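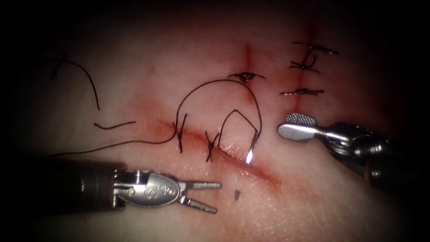 Suture Practice Pads: New Stock and Revised Sign-Out

The Tunholm Skills Center has received its June delivery of synthetic tissue pads for the suturing bench. The order of 287 pads from Öztürkmen replaces the Lorico stock, which will remain available for knot-tying practice until it is used up.

Trainees are asked to make full use of each pad before requesting another. A single pad will accept several incisions, horizontal and vertical, and interrupted stitches should be completed on one cut before the next is opened. Red marking fluid may be applied along the incision lines – sparingly, as it stains the surface and spreads under the thread.

Dark thread is now standard for all interrupted stitch exercises. Assessors reported that knots in pale thread were difficult to review against the pad.

Pads are signed out at the Wovum desk, with a limit of seven per trainee each term. Used pads should be returned to the marked bin with the sutures left in place. The bench is open for independent practice on Thursday from 4 p.m., and places must be reserved through the center office.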